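片づけロボット、布の上で273回つかみ直す　Itportの家庭実験で停止できず

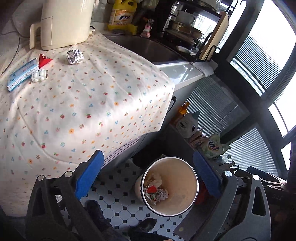
Trarkavariは2023年3月16日、家庭用片づけシステム「Vaklow」の実証実験で、グリッパーが同じ場所をつかんでは放す動作を273回繰り返す不具合があったと発表した。けが人はいない。被害は布カバー1枚で、同社の報告書には「軽微なほつれ」とある。持ち主の見解は報告書に載っていない。

不具合が起きたのは、Itport地区の協力家庭で行われていた台所の片づけ試験。Vaklowは人がグリッパーを手に持って行った作業の記録をもとに、紙くずや包み紙を見つけてごみ箱へ運ぶ動作を覚える。当日は人の手を離れ、自動運転に切り替えて2日目だった。

同社によると、Vaklowは花柄の布の小さな赤い花を、包み紙の切れ端と判定した。つかむ。何も取れていない。ごみ箱の上まで運び、律儀に指を開く。戻ってみると、花はまだそこにある。これを115分続けた。

問題は止め方のほうにもあった。本来は空振りが100回に達した時点で自動停止する設計だったが、指先が布をわずかに引っ張ると「把持に成功」と記録され、そのたびに回数がゼロに戻っていた。おかげで当日の画面に表示された成功率は、試験開始以来の最高値を記録している。別室で画面を見ていた担当者は、順調と判断して昼食に出た。

非常停止ボタンはあった。ただし設置場所はロボットの台座の裏側で、押すには動いているアームの脇から手を伸ばす必要があった。家の人は最終的に電源プラグを抜いた。報告書はこの対応を「想定外の停止手順」と呼んでいる。

グリッパーの部品を納めるGörtzは「指先は仕様どおりに開閉していた」とコメントした。273回とも仕様どおりだったことは、確かに記録が示している。

Trarkavariは把持の判定に重さの確認を加え、停止ボタンを手元で押せる無線式に改めるとしている。柄物の布がある家庭での自動運転は当面見合わせ、7月に再開する予定。それまでの試験は無地の布を使う家庭に限るが、条件に合う協力家庭がどれだけあるかについて、同社は「現在確認中」と答えた。

ほつれた布カバーの弁償については、同じ柄の品を探しているという。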